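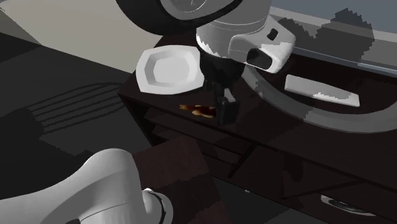
Stosano opens its winter craft workshops in Badow, with 20 evenings of candle making and felt work

For immediate release
December

Stosano, the shop for craft supplies in Badow, today announces its programme of winter workshops for people who like to make their presents by hand. The programme has 20 evenings and is open to adults and to children from the age of nine who come with a parent. No earlier experience is necessary.

The first half of the programme is for candles. Participants learn to melt and colour soy wax, to choose the right wick for the size of the glass, and to add scent in the correct moment, when the wax has cooled a little. Each person takes home two candles and a printed sheet with the quantities, so the work can be repeated in a normal kitchen.

The second half is for wool felt. The groups will make small ornaments, slippers and covers for hot water bottles. The wool comes from Drelier, a family spinning mill which has supplied Stosano since the shop opened. For these workshops Drelier has prepared a new range of undyed wool in four natural shades, and it will be sold in the shop also to customers who do not take part.

"Last winter we had 620 persons in our workshops and the waiting list was longer than we could manage," says Normunds Lūse, founder of Stosano. "Many of them wrote to us afterwards and asked for felt. I was not sure, because felt needs patience and a lot of warm water, and our old room had only one sink. Now we have the bigger room on the first floor, with three sinks, and I have no more excuse."

Each evening begins at 6 p.m. and finishes at 8.30 p.m. Tea and a simple soup are included in the price, as well as all materials and the use of tools. Participants are asked to bring an apron and, for the felt evenings, a towel and a plastic bag for carrying the wet work home.

Places can be booked at the counter or by telephone. Groups of six or more can ask for a separate evening, also outside the published programme. A booking can be moved to another evening without cost until two days before.

For those who live too far from Badow, Stosano has also put together a felt kit under the name Luik. It contains wool, a needle, a foam mat, olive soap and instructions in large print. The kit is enough for one pair of slippers up to adult size, or for several small ornaments. The first series is 729 kits, and it is on sale from this month in the shop and by post.

Stosano sells wool, wax, paper and tools for hand work, and also repairs spinning wheels.

Contact for press and bookings: Normunds Lūse, Stosano, Badow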